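Cludley Film Archive: Frequently Asked Questions

Last revised 29/08/2025

What does the archive hold?
Game film from the Cludley high school football program, varsity only. The catalog lists 488 reels and tapes. Junior varsity film was never kept in a consistent way and is not cataloged.

Which camera angle is used?
Most games were shot from the press box at midfield, wide enough to show all 22 players before the snap. End zone film exists for 27 games. Where both angles survive, they share a catalog number, with the letter E added for the end zone copy.

Why do some games start in the second quarter?
Film stock was changed between quarters and the reels were stored separately. A missing first reel is marked "Q1 out" in the catalog. Partial games are still charted. 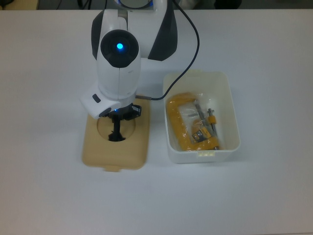
How are formations named?
By backfield alignment first, then by the position of the ends. A full house backfield with both ends tight is entered as "T, tight." If one halfback lines up outside the end, the entry is "Wing T," with the side given from the offense's point of view. Coaches' own names go in the notes field only.

How is down and distance recorded when the scoreboard is not visible?
From the chain crew, if it can be seen. Otherwise the distance is worked out from the yard lines and marked with an E for estimated. Plays with no usable yard line are left blank.

Are penalties counted as plays?
A penalty before the snap is logged but given no play number. A penalty during a play keeps the number of that play, and a repeated down gets a new one.

Can the charting rules be disputed?
Yes. Corrections go to Svyatoslav Yatsenko with the catalog number and play number. The most common dispute is over the unbalanced line. 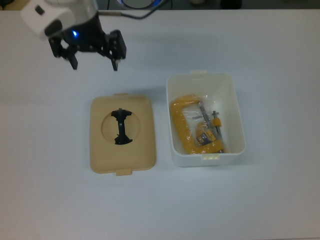

Zoia Kravchuk writes that an unbalanced line should be charted by the number of linemen on each side of the center, and that using the tackles alone misreads most of the Irkano games. The rule was changed in June to match. Charts made under the old rule carry version number 3 or lower.

How do I request a copy?
Send the catalog number by email. Game 1099 cannot be copied until its reel has been repaired.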